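Stacked laundry (my little encyclopedia of household things, entry 39)

A stacked laundry setup is a washer on the floor with a dryer sitting on top of it. I grew up in a house with the two machines side by side in the basement, so the first time I saw a stack, in a rental on Grivberg Street, I thought it looked ready to fall over. I've owned one for 16 years now and I'm a convert!

There are two main kinds. One is a pair of separate machines joined by a stacking kit, a set of brackets made to fit those models. The other is built as a single unit, usually with the controls in the middle where most people can reach them. I like the pair better – if the dryer quits, you only have to replace the dryer.

The washer goes on the bottom. It's the heavier one, it holds the water, and it does all the shaking. My neighbor Rigoberto Usuga once asked me if he could flip them to save his back, and I talked him out of it over two cups of coffee.

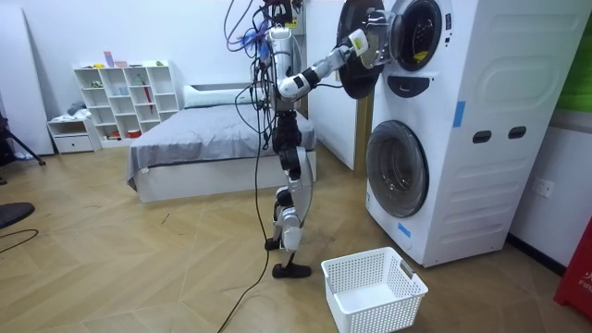

Leveling matters more than people expect. I set a bubble level on the washer before the dryer goes up, front to back and then side to side, and turn the feet until it's right. Then I lock the feet down. I check again every May, when I clean out the dryer duct (a messy job, so wear old clothes).

Front loaders are the ones you stack, for the plain reason that a top loader needs room for its lid. Some single units do have a top-loading washer, with a gap left under the dryer. My aunt had one of those and could never get the last sock out.

See also: dryer vents, drain hoses, laundry closets.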